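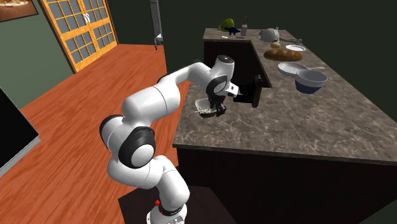

Kitchen sim for the home arm – pan drops on the move to the bowl

skirkilden_shed
Hello all! Some of you will remember my August thread about the arm on a pedestal. I've been working in the simulator before I let it near my own counter (my wife insists, and she's right). Picking up the little dark pan is fine, and the gripper holds it nicely just over the stone. My trouble is the carry. Out of 600 runs it dropped the pan in 75, nearly all on the swing over to the blue bowl. I call the project Duvix, after a cat.

Aniela Czerwiński
Lovely to see this one still going! I'd slow the wrist down first. Mine behaved so much better at half speed – and it's a one-line change.

bralau75
I don't agree, sorry. Slowing down hides it. I'd look at the friction on the gripper pads, and I'd clear the bread and the toy dinosaur off the counter until the carry is solid.

Aniela Czerwiński
Oh, but the clutter is the whole point of a kitchen! Leave the dinosaur alone.

skirkilden_shed
The dinosaur stays, he has seniority. I raised the pad friction last night and left the speed where it was. Nine drops in the next 600, so bralau75 has a point. Half speed tonight, Aniela, and I'll post the log.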